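Pillow top Horine, tamanho queen – Basomis

Início > Quarto > Pillow tops e protetores > Horine

Código do produto: 427
Página revisada em 2023-01-30

O Horine é o pillow top que mais gostamos de mostrar para quem chega reclamando do colchão. Muita gente tem em casa um colchão ainda firme, bem conservado, só que duro demais para quem dorme de lado (ou que perdeu aquele acolchoado gostoso dos primeiros meses), e trocar tudo é caro e dá um trabalho enorme. Uma camada de fibra bem feita por cima muda muito a conversa! A base continua firme, o ombro afunda um pouquinho e o quadril também, e a cama ganha aquele jeito de hotel que a gente lembra depois da viagem.

O enchimento é de fibra siliconada solta, distribuída em gomos quadrados costurados um a um. A capa é de algodão na face de cima e microfibra na de baixo, com saia elástica em toda a volta. Veste colchões de até 38 cm de altura, e isso inclui boa parte dos modelos com molas ensacadas, que são altos e costumam brigar com saias curtas.
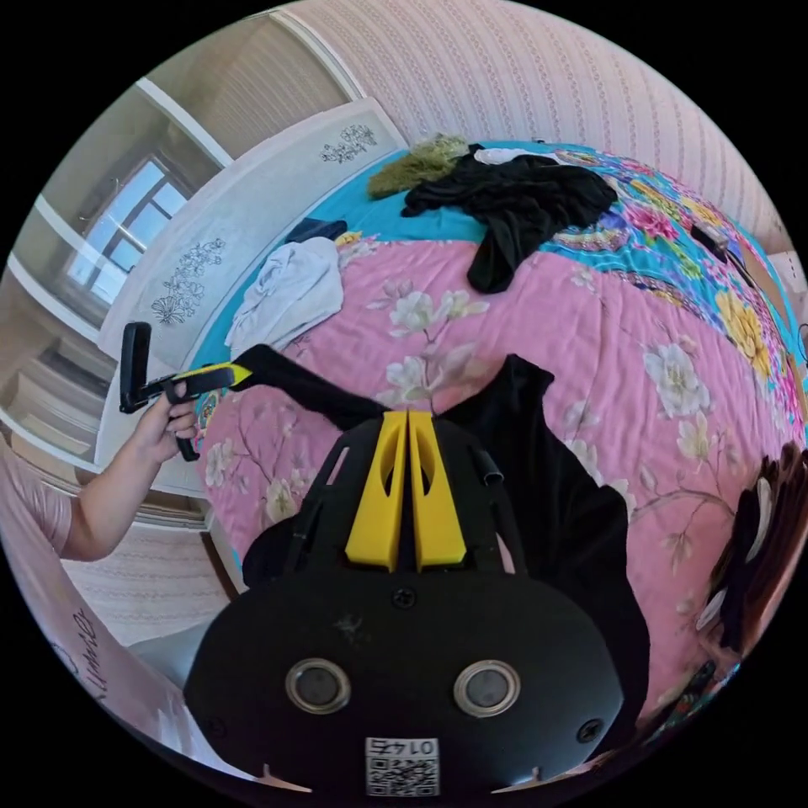 A gente insiste nos gomos porque eles fazem muita diferença com o uso. Em pillow tops de enchimento contínuo, a fibra vai caminhando para as beiradas e fica um vale no meio. No Horine cada gomo segura a sua parte, e quando algum baixa mais do que os outros basta bater com a palma da mão, de fora para dentro, e ele volta a encher. Quem já teve edredom de pluma conhece o gesto.

Como fica na cama

Logo que sai da embalagem ele parece fino, e recebemos mensagens preocupadas por causa disso quase toda semana. Calma! Ele viaja comprimido a vácuo e leva um tempo para respirar. Abra o pacote sobre a cama, sacuda pelas quatro pontas e deixe descoberto por um dia, com a janela aberta se o tempo ajudar. Depois disso ele chega à altura normal e aceita qualquer lençol com elástico de boa profundidade.

Aliás, o lençol merece atenção. O Horine acrescenta alguns centímetros ao conjunto, e um lençol que já entrava justo no colchão vai começar a escapar pelos cantos. Meça a altura do colchão com o pillow top já instalado e compare com a etiqueta do lençol. Colchas, cobre-leitos e edredons não sofrem tanto, só caem um pouco menos nas laterais – em cama box baixa quase não se percebe.

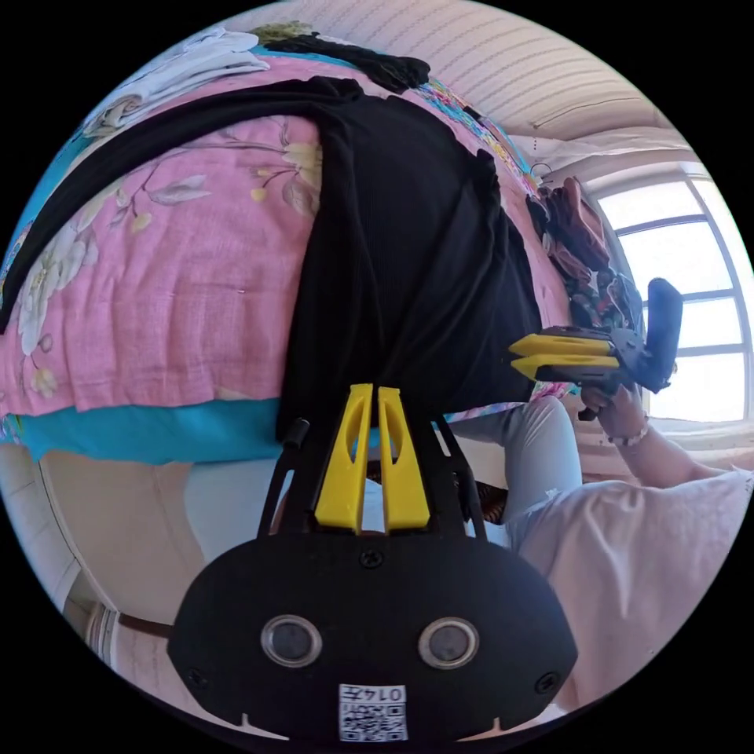 Quarto, com a cama ao fundo.

Em noites quentes

Pergunta campeã do atendimento. Fibra siliconada esquenta um pouco mais do que a superfície de um colchão sem nada por cima, isso vale para qualquer marca. A face de algodão ajuda bastante, e um lençol de trama aberta ajuda mais ainda. Nas regiões muito quentes, temos clientes que usam o Horine o ano inteiro com ventilador de teto e outros que preferem guardá-lo no verão e recolocá-lo em maio, quando as noites refrescam. As duas coisas funcionam bem, e ele dobra em três sem criar vinco permanente.

Para quem gosta de toque realmente fresco existe o Nakgate, nosso modelo com face superior de viscose de bambu. É mais fino e mais liso, com um caimento lindo, embora não entregue a mesma maciez. Se a sua queixa é colchão duro, fique com o Horine.

Lavagem e secagem

Pode lavar em máquina, desde que ela tenha capacidade para peça desse volume. O tamanho queen ocupa o cesto inteiro de uma lavadora doméstica grande, e molhado pesa bastante. Se na sua casa a máquina é pequena, uma lavanderia de bairro resolve sem drama.

Use água fria e sabão líquido, em ciclo delicado, com enxágue extra.
Não use alvejante nem amaciante.
Secadora em temperatura baixa, parando a cada 20 minutos para sacudir e virar a peça.
No varal, estenda sobre dois fios paralelos, à sombra, e vire de vez em quando.
Não passe a ferro.
Não lave a seco.

A secagem precisa ser completa antes de a peça voltar para a cama. Aperte os gomos do centro entre os dedos: são sempre os últimos a secar. Para o dia a dia, aspirar com o bocal de estofados e arejar pela manhã já mantém tudo em ordem, e um protetor impermeável fino por cima poupa muitas lavagens, principalmente em casa com criança pequena ou cachorro que dorme junto (sabemos como é).
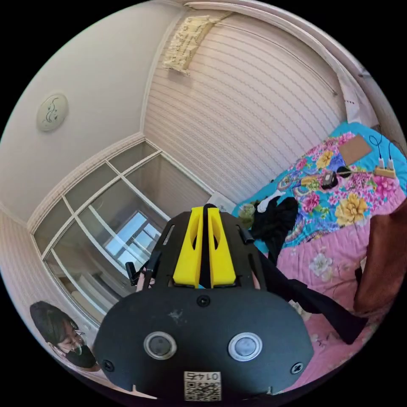
Outra coisa que vale comentar é a saia. No modelo antigo usávamos elástico só nos cantos, e ele segurava bem em colchões novos, mas deslizava nos que têm tecido mais liso na lateral. Desde que passamos ao elástico em toda a volta, fornecido pela Xiong, as reclamações de pillow top torto praticamente sumiram. Ele estica com facilidade na hora de colocar, e uma pessoa sozinha dá conta: comece pelos dois cantos da cabeceira, puxe até os pés e acerte as laterais por último.

Combinações que a gente recomenda

Colchão de espuma firme com Horine: é o par clássico e o que rende mais elogios. Colchão de molas já macio com Horine: só para quem gosta mesmo de afundar. Sofá-cama com Horine: maravilhoso para visitas, desde que ele seja retirado antes de fechar o móvel. Colchão com buraco ou mola solta: aí não tem milagre, a camada de cima acompanha o defeito de baixo e o melhor é pensar em trocar o colchão.

Quem divide a cama costuma perguntar se dá para ter maciez diferente em cada lado. Neste modelo não dá. O que alguns casais fazem é usar dois pillow tops de solteiro lado a lado, com um lençol único por cima, e a emenda quase desaparece debaixo do corpo.

Ficha técnica

Modelo: Horine
Marca: Basomis
Tamanho: queen
Face superior: algodão
Face inferior: microfibra
Enchimento: fibra siliconada, cerca de 1.090 g/m²
Costura: gomos quadrados
Altura máxima do colchão: 38 cm
Fixação: saia com elástico em toda a volta
Cor: branco
Conteúdo da embalagem: um pillow top e uma sacola de tecido para guardar

A sacola, por sinal, é de algodão cru e tem alça. Cabe o pillow top dobrado e ainda sobra espaço para um jogo de lençóis. Guarde em lugar seco e sem peso em cima, e nada de vácuo por períodos longos, que cansa a fibra.

Trocas

Se a medida não servir, a troca de tamanho é feita com a peça sem uso e na sacola original. Meça largura, comprimento e altura do colchão antes de fechar o pedido, mesmo que a etiqueta diga queen, pois há diferenças entre fabricantes. Em dúvida, mande as três medidas pelo formulário de atendimento e indicamos o tamanho certo.

Veja também: Nakgate queen, protetor impermeável Basomis, lençol avulso com elástico alto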